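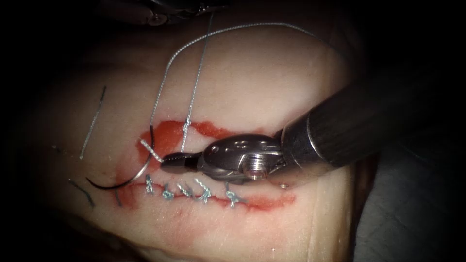
Quiénes somos

Jenano es un laboratorio independiente de ensayos de manipulación robótica. Trabajamos para fabricantes, talleres e integradores que necesitan saber si una máquina puede hacerse cargo de una tarea manual concreta, en qué condiciones y con cuánta supervisión. No fabricamos robots ni los vendemos.

Qué evaluamos

El catálogo actual reúne 200 tareas, repartidas en 2 familias: tareas domésticas (doblar ropa, vaciar un lavavajillas, coser un botón, pelar verdura) y tareas de taller (atornillado, enhebrado de cables, clasificación de piezas, costura de fundas). Mantenemos además una línea de referencia con instrumental quirúrgico teleoperado sobre almohadillas de piel sintética. La sutura nos interesa por lo que comparte con el resto del catálogo: hilo flexible, aguja curva, material que cede y un nudo que debe quedar cerrado.

Estado de la cuestión

La pregunta que más recibimos es si las máquinas pueden hacer ya las tareas de casa. La respuesta depende del objeto. Con piezas rígidas, posición conocida e iluminación constante, la automatización es una opción madura. Con tela, hilo, cable o bolsas, el resultado varía mucho de un intento a otro, y la mayor parte de las demostraciones públicas no indica cuántas repeticiones se descartaron. Un brazo guiado por una persona alcanza una destreza que el mismo brazo, en modo autónomo, todavía no mantiene durante una jornada — la limitación está sobre todo en la percepción y el control, menos en la mecánica.

Método

Cada tarea se define en una ficha con estado inicial, estado final, tolerancias y tiempo máximo. Los intentos se clasifican como completos, parciales o fallidos, y toda intervención humana se anota aparte. El archivo contiene 3.208 intentos registrados, de los cuales 876 corresponden a materiales deformables. Los informes incluyen siempre los fallos.

Equipo e instalaciones

Dirige el área técnica Ryan Haslam, ingeniero de control. El banco de tareas domésticas está en Istodby y el de taller en Zusholm, donde también se guarda el material de referencia. El programa Antunes, abierto a centros de formación profesional, admite estancias de alumnos en ambos bancos; las solicitudes se reciben hasta mayo.

Encargos

Para pedir un ensayo basta con enviar la descripción de la tarea, una muestra del material y el tiempo de ciclo que se considera aceptable. Si la tarea no está en el catálogo, redactamos la ficha y la remitimos al cliente para su aprobación antes de presupuestar.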